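Jomholm small pouch bag in teal: four months in

Reviewed 15/07/2025

I bought the Jomholm in February to replace a wash bag that had finally split along the bottom, and I've ended up using it for nearly everything! Chargers, swimming things, a weekend's worth of socks, once a whole picnic lunch (sandwiches slightly squashed, my fault).

What I like

The handle, first of all. It's padded, so even when I've stuffed the bag silly it doesn't dig into my fingers. The zip runs right across the top and has a little metal ring on the pull, big enough to hook a finger through when your hands are full. There's a curved pocket on the front too, where my keys live.

The colour is lovely, a deep green-blue that goes very dark in the folds. My old Mirnska was pale grey and showed every mark.
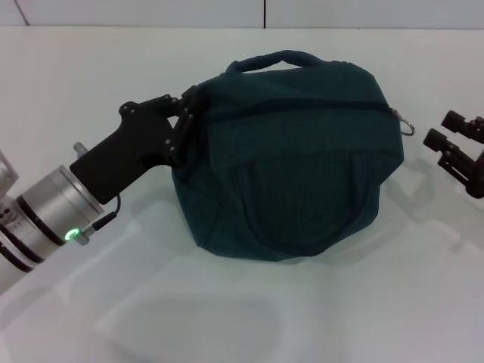

What could be better

It's soft all over, so it sags a bit when half full, and I'd have liked a stiffer base. The front pocket is a tight fit for a large phone. At £40 it isn't cheap either, though I got mine for £12 less in the Closthorpe sale.

Would I buy it again?

Yes, and I've got my eye on the bigger one for the train. 9 out of 10 from me.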